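Plorkevano Two-Arm Bench Cell: notes from the open day
Last updated: May

Trarnisden lists the Plorkevano as a bench cell for small handling jobs, two arms on one table, cameras at the wrists. 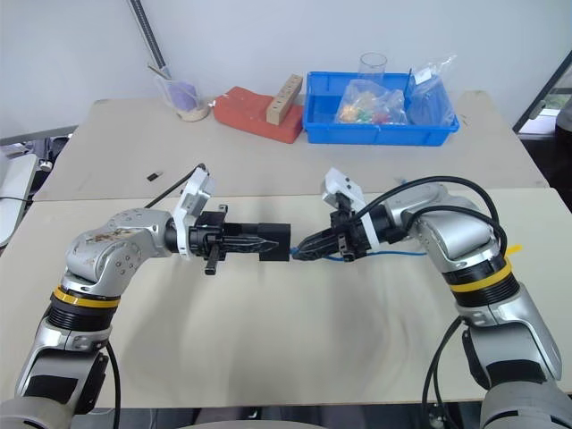

The page promises "hands-free kitting." I went on Sunday to find out what that means, and I'm still not sure. The demo ran 15 minutes. An engineer stood by the stop button the whole time and stepped in twice - once to move a part closer, once to restart the program.

When it runs, it runs smoothly. Handing a part from one arm to the other is harder than it looks, and I saw it done well. I also saw it done slowly. The sales sheet claims 118 handovers an hour. I asked whether that was with mixed parts or the same part over and over, and was told someone would email me.

Other things to ask before you order:

Reach: 576 mm per arm, measured without the gripper.
Software: Skuseo license, billed yearly. Price on request.
Wrist cables: they run outside the arm. Ask what a replacement costs.
Lead time: 17 weeks, "typically."

I'd want a full shift on my own parts before signing anything.

Shares: 17

Comments (3)

Myroslav Moroz: Same demo, same two stops. Did you ever get that email?

Ibarra: We looked at it last year. The license killed it for us.

benchrat: 17 weeks is optimistic.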